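Right, a few of you asked how I look after the pair of hand-held grippers on bench two, so have a thread. Get a brew, it's longer than I meant.

First thing in the morning, before I pick either of them up, I do the straps. They creep. A strap that was snug on Thursday has let go by one hole the next time you put your hand in, and then the whole body twists when you squeeze and you blame the jaw.

Then cables. I run a finger along each one from the gripper end and feel for a flat spot. Had one fail on me in June, right where it leaves the body, and it took me most of an afternoon to find - it only dropped out when I bent my wrist left!

Next is the finger plates. Two screws each, thread lock on both, and I nip them up every 100 cycles or so because I don't trust thread lock. Monique Leclerc says I'm overdoing it. Monique has also lost a plate down the back of a cabinet, so.

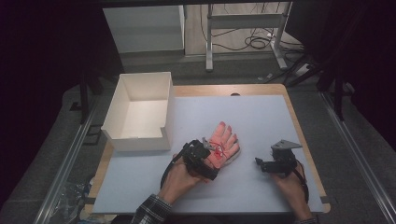 Soft, floppy things are what really show up a bad setup. A hard block will forgive a plate that's a couple of degrees out. Anything thin just slides off the tip or folds under it, and you end up chasing it round the mat like a daft seagull.

So my test is pick up, move, let go, into the box, left hand then right hand. If one side feels draggy I open it up, brush out the fluff and put the tiniest dab of Okard grease on the slide. Tiniest! Too much and it collects more fluff than before.

Counter on the left one says 3,104 closes since the last strip-down. The right one says 421, but that's only because I swapped the spring last week and reset it (the old one had gone soft, you could feel it).

Someone's bound to ask - yes, I tried the Skisico springs. Too stiff, my thumb was done in by lunch. Gone back to the ones from Cliluten.

Still hunting for a shorter strap that doesn't dig in. If you've found one, shout.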